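How to Line a Kitchen Bin So the Bag Stays Put

I love a freshly lined bin. It's a small thing, I know, but there's something very cheering about lifting the lid and finding a clean, smooth bag with its edge tucked in all the way round! For years mine slid down inside at the first banana skin and I ended up washing the bin far more often than I wanted to. Then I sorted out my method, and I haven't had to fish a collapsed bag out from under a heap of potato peelings in ages.

It takes nearly 2 minutes the first few times, and much less once your hands know what they're doing.

What you need

A bin, obviously. Mine is a plain round one from Soltomo that stands beside the kitchen units.
Drawstring bags in the right size.
A sheet of newspaper or kitchen roll.
Bicarbonate of soda (optional, but I'm very fond of it).
A damp cloth.

Getting the size right

Do this before you buy another roll. Take a piece of string and run it round the outside of the bin at the top, then measure the string. Mine came out at 131 cm. Now lay one of your bags flat and measure straight across the opening, and double that number. You want the doubled number to be a little bigger than the string. If it's smaller you'll be stretching the plastic every time and it will split at the seam. If it's a lot bigger, the bag will flop, though there's a fix for that further down.

Litres on the packet are only a rough guide. I've had two rolls with the same number on the front, one from Mensah and one from Clarnetti, and they were quite different across the top. The Clarnetti ones were the better fit for my bin, but yours may well suit the other.

Step 1: Clean and dry

Wipe round the inside and the rim, then let it dry properly. A damp bin makes the bag cling halfway down and you'll never get it to drop to the bottom.

Step 2: Line the base

Fold the newspaper into a pad and lay it flat. Sprinkle a spoonful of bicarb over it. Any drips from a leaky bag go into the paper, and you can lift the whole thing out and change it when it looks sorry for itself.

Step 3: Open the bag fully

Rub the top edge between your fingers until it parts, find the drawstring, and give the bag one big flap to fill it with air. Do it away from the worktop if you've got mugs out (ask me how I know).

Step 4: Lower it in

Push your fist gently down into the middle until the bottom of the bag meets the paper. Smooth the sides outwards as you come back up. Trapped air is what makes a bag puff up and creep back out, so take a moment over this bit. If it still puffs, lift one side of the bag, press the air out with your other hand, and lay it back down.

Step 5: Fold over the rim

Turn the top edge outwards over the rim, starting at the back and working round with both hands. Leave a good few centimetres hanging down the outside, and keep the drawstring below the rim so it can grip.

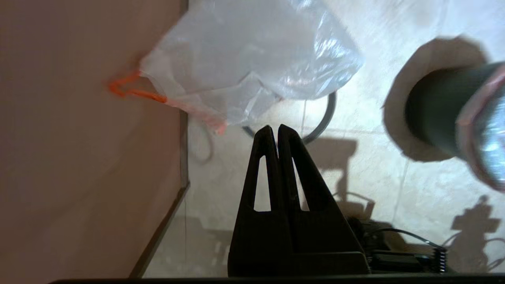
White bag, bright orange drawstring: a strong colour is easy to find when it's time to tie up.

Step 6: Snug it up

Pull a loop of the drawstring out through its slot until the bag sits close against the bin, then tuck the loop back under the fold. If your bag is too wide, gather the spare plastic at one side, twist it, and tie it in a small knot on the outside.

Taking it out

Go when it's three-quarters full! Ease the edge off the rim, pull both loops up together and tie them, then tip the bin slightly as you lift so that air can get in underneath. If the bag feels stuck, stop pulling and work your hand down one side first.

A few extras

Keep the roll at the bottom of the bin, under the paper, if there's room.
Coffee grounds and tea bags drain well in the sink strainer for an hour before they go in.
In warm weather, right through to September for us, I change the bag every evening after supper, full or otherwise.
Wash the bin itself with hot soapy water whenever you swap the paper pad.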